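Lorraine Trevaskis wants me to like the reading room at Pernska, and I had told her in advance that I probably wouldn't. We met there on a Wednesday morning. Round wooden tables, padded chairs, books on every side. It could be the lobby of a better dentist. 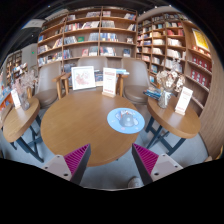 THE ROOM

"People say that," she says. "Then they stay two hours."

She planned the place for Tultemden, the firm that took over the building, which went up in 1968. The old room had 80 seats. The new one has 64, and I ask how fewer seats can be called an improvement.

"Half of the old ones hurt your back. They were empty by noon."

I ask whether she has figures for that. She doesn't. 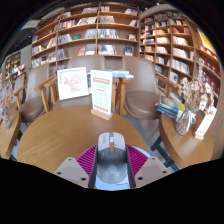
My bigger doubt is the tables. A round top looks friendly, but put down a mouse, a pad and a framed print and I wonder where the work is supposed to go. Trevaskis admits it came up. Whitelaw, who supplied the furniture, pushed for long desks.

"I said no. You sit at a long desk and you're back in school."

Maybe. I liked my desk at school.

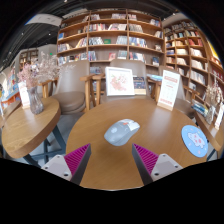
And the dried flowers? "They don't need watering," she says, a little sharply. The cards in their wooden stands were her idea too, and she would fight for those. I've never read a card on a table unless I was waiting for food, and I tell her so.

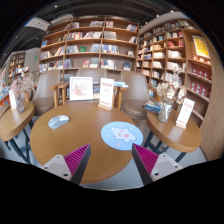

She laughs at that one. Clasent, the next branch on her list, gets the same chairs in September, with slightly bigger tables.

"So you agree they're too small," I say.

"I agree people keep telling me."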